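Penry parcel sorting set

README for the recordings made by the Penry robotics club during the Britemwood student project

What this is

The Penry set holds recordings of a two-armed robot handling plastic mailing bags at a small weighing station. Club members collected it over one term as the practical half of the Britemwood project. The other half, a written report on grasping soft packaging, is kept separately.

There are 1,295 episodes in the release. Each one covers a single attempt at the task, from the start signal to the operator's stop signal. A further 203 episodes were set aside for testing and should not be used for training.

The task

The operator takes a bag, places it on the scale, waits for the reading to settle and moves it on. In the first version of the task the bag went from the crate to the belt. From August we also recorded it the other way round, and the field "direction" in the episode list says which is which. Both directions are in the training part and the test part.

Folder layout

episodes/ one folder per episode, numbered from zero
lists/ training and test lists as plain text
notes/ operator notes, typed up after each session
tools/ scripts for loading and checking the files

Each episode folder has the head video, one video per wrist, the joint positions of both arms and hands, and a short label file. Times are in seconds from the start of the episode.

How it was collected

Arms and hands were driven by club members using Skelero, our own control program. New operators did 27 practice runs before anything they recorded was kept. Sessions ran on Tuesday evenings and were stopped if either arm needed a restart.

Labels

Every episode is marked "done", "dropped" or "stopped". A bag that was dropped and then picked up again still counts as "dropped". The label file does not give the weight of the bag. We meant to read it from the display, but glare made the digits unreliable in too many of the videos. 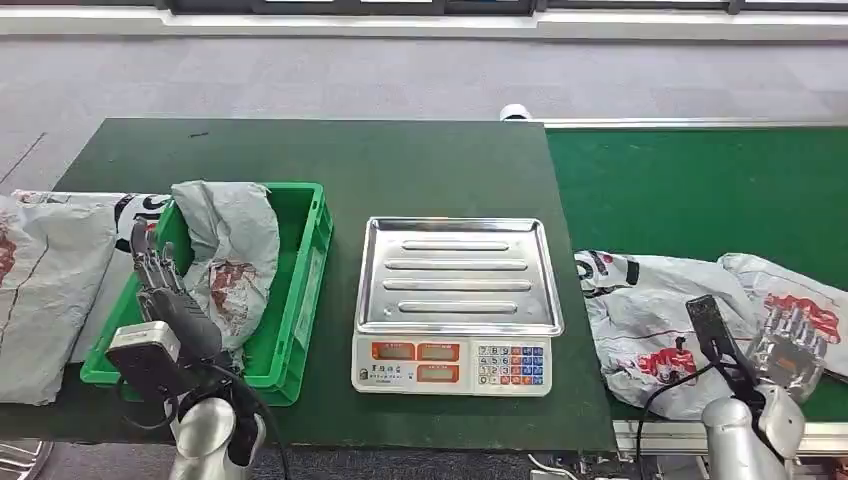 The head video and the wrist videos start at slightly different moments. The script align.py in tools/ trims them to match and should be run before anything else. It leaves the original files alone.

Known problems

In 13 episodes the left wrist video is missing. They are listed in lists/no_left_wrist.txt and are all in the training part. Some early operator notes use the old name for the project, Pravach, and a few file headers still carry it.

Use

Free for teaching and club work. Please name the Penry robotics club in any report. Corrections to labels can be sent in as a patch against the lists folder, with the episode number in the title.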